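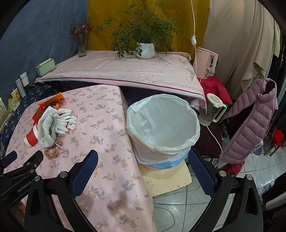 **Prunham Lab, Household Manipulation Group**

## Wanted: people with ordinary bedrooms and some patience

We are looking for up to 40 participants to do chores at home with a hand-held gripper. You squeeze, it grips, and our policy learns from the recording. So far it has learned from 903 demonstrations, and it handles trash bins respectably. Bin liners remain a matter of opinion.

Our last result, written up by Yuxi Tang, was that demonstrations from lived-in rooms beat those from our spotless test apartment. We had spent a long time cleaning that apartment.

**What you'd do:** seven short sessions, mostly bins, cups and cloths. Training is on a Monday and takes a morning.

**What we need:** adults with two working thumbs and a floor. Please don't tidy up first — Delia Orellana will be able to tell, and she will be disappointed.

**What you get:** $169 on completion, plus a copy of the paper, which you may read or not.

Faces and documents should stay out of view. You can withdraw any recording until the end of February.

To sign up, ask for Ertuğrul Oral at the Prunham front desk.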